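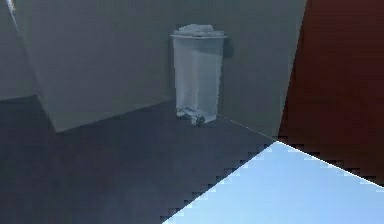 Work and Automation, Unit 3
Handout for session 2: Mapping tasks before the robot arrives
Instructor: Ona Rätsep

Last time we looked at automation from the purchasing side. Today we start from the shift. The case is Pedstead, a company that cleans and services staff break rooms and small canteens. It is testing a mobile robot with one arm, first in simulation and later, if the results hold up, at a client site called Dullano.

Before the trial the night crew had one job title and did everything on it: bins, floors, tables, chairs, plants, restocking. The job description ran to a single paragraph. When the project team asked for a task list, the supervisors wrote one from memory and it came out short. The crew then wrote their own, and that list had 33 entries. Much of the difference was small work done between other work, such as moving a chair back to its table on the way to the door.

Terms for today

Task: a piece of work with a clear start and end.
Job: the bundle of tasks one person is paid for.
Residual work: what stays with people after some tasks are automated.
Handover: the point where a person passes work to a machine or takes it back.

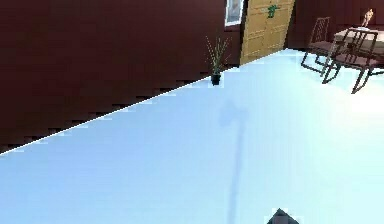 Residual work is where most of the change shows up. If a robot takes over carrying and fetching, the cleaner still checks the room, deals with spills and decides what counts as trash. The walking goes down and the checking goes up. Some people on the crew liked that. Others said the walking was the part of the night when they could think.

Pay is a separate question. Pedstead's pay grades were written around physical effort, and checking a machine's work did not fit any of them. The staff representatives asked for a new grade in April – the talks were still open when this handout was written.

Reading: Uçar case file, pages 3 to 27. Skip the cost tables.

For next week

Pick a job you have held and list its tasks. Mark the ones that would be left over if a machine did the lifting and carrying. Then write one page on who would notice the change first, and how. Bring a printed copy, we will swap them in pairs.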